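Guides > Workroom set-up > Section 2: Getting your worktable ready

Okay, table time! I wrote this part after setting up my own bench in the back room at Wollia, so it covers the stuff I wish I'd had on a sheet of paper at the start (my first go took a whole afternoon in August, and I had to redo half of it).

1. Clear the top completely. Everything goes on the floor or a shelf, even the pencil cup.

2. Wipe it down with warm water and a drop of dish soap, then go over it again with a clean damp cloth. Dry it with a towel.

3. Check for wobble. Lean on each corner in turn. If it rocks, screw the foot under that corner out a little and try again.

Note: old stains are fine. I scrubbed at one for ages with baking soda and it didn't care. Scuffs don't matter either, as long as you can't feel them with a fingertip.

4. Put your tray down in the middle of the table, well in from every side. I like an oval one with a raised rim because small parts stay put when you bump it (and you will bump it!).

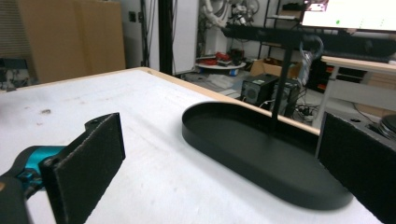
Fig. 2. Black oval tray on the white worktable, set at an angle.

5. Turn the tray until you can reach both ends without stretching. Mine always ends up slantwise. Sit down and try it before you decide, since standing up gives you a totally different idea of where your elbows go.

6. Leave 10 inches of bare table on the side of your writing hand. That's for your notebook, the lid of whatever you're opening, and your coffee if you're brave.

Caution: don't use the tray for anything hot. Ffion Lewis set a soldering iron down in hers and we had to throw it out.

7. Flatten your empty boxes and stack them away from the table, with the outlet left clear so you can plug in a lamp. Keep cords off the floor where your chair rolls.

Once you're set, do a quick test run: tip 18 screws into the tray, sort them by size, and see whether anything feels awkward. Shift the tray a bit and go again if it does. Labels and small bins are in Section 3.

Related sections
Section 1: Unpacking and checking your parts
Section 3: Labels and small bins
Choosing a lamp for close work
Looking after table tops, by Gwawr Powell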